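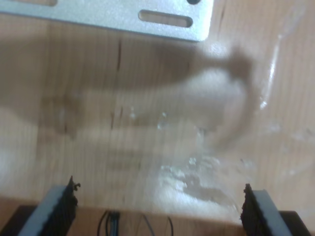 1 min read

Whitcombe has put its Datska two-finger gripper kit on sale to small workshops, with the first boxes leaving Gatville in July. The kit costs $622 and comes with four spare grip pads, wiring and a mounting guide. Extra pads are sold separately.
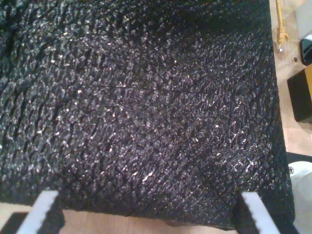 A Datska kit gripper with a textured black item over a wooden work surface.

The company is aiming the kit at people who handle film, bags and other soft goods – work it says its older Pluvlow model was never built for. More than 100 kits have been ordered so far. Pluvlow owners can trade in their old unit until the end of the month.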